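Workshop tips: showing the grippers how to tidy a room

More than 63 tidy-ups with the Nirkside hand grippers have taught us a few things the Skullevberg handbook leaves out, mostly by way of sore wrists.

Wipe the finger pads before you start. Crumbs get everywhere, and a greasy pad will drop a bottle at the moment you were feeling pleased with yourself.

Do 3 slow practice runs and keep none of them. Your first go will be full of dithering, and the machine is a gifted student of dithering.

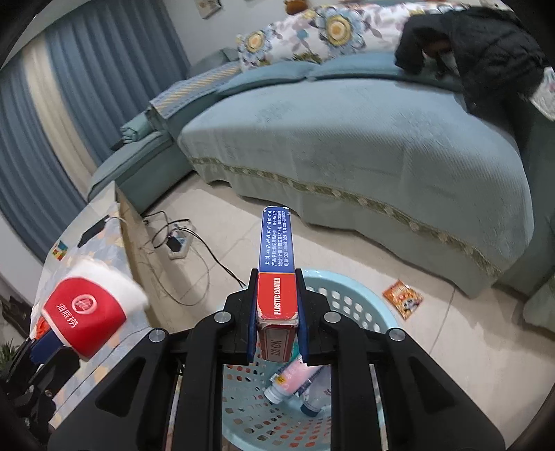

Small boxes want a squeeze from both sides and no heroics. Come at them square on, close until the pads touch, then stop - cardboard does not forgive enthusiasm. A pack of playing cards held upright between the pads, like the red and blue one over the basket, is good practice before you move on to crisp packets. Keep the basket clear of the power strip too, or you will end up teaching a very thorough way of unplugging things.

With two grippers, let one wait while the other works. Waving both about looks busy and teaches mush.

Rest after 5 goes. Tea counts as maintenance.

Next Tuesday: drawers, and why Shin stickers don't help.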